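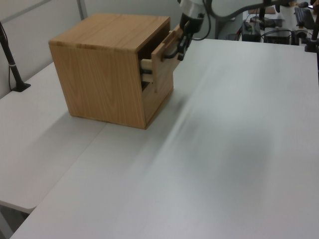 Fig. 2. Small cabinet in light oak-colored wood, drawer partway out.

Unit 2: Drawers and How They Run

Okay, drawers! I get more questions on these than on anything else we build, so I've moved the unit up to February, before you all start cutting parts for the Mimine cabinet.

Start with the slide, the pale strip along the side of the drawer in Fig. 2. Buy your slides first and size the drawer box to them. I did it the other way on a job in Drustham (a whole wall of drawers, my idea) and spent a very long evening planing sides.

Things to check on your own piece:

Opening square, measured corner to corner
Slides level with each other and parallel front to back
Handle screws snug - please don't crank them

Then look at the grain. The top of this one has straight lines and the side goes wavy, and I love that, but decide which face gets the wild stuff before you glue.

For homework, pull open a drawer at home and sketch how it's held up. 300 words to go with the sketch is plenty. Reading is the Kakgate handout, page 668 in the big binder, and bring your slides to the next session.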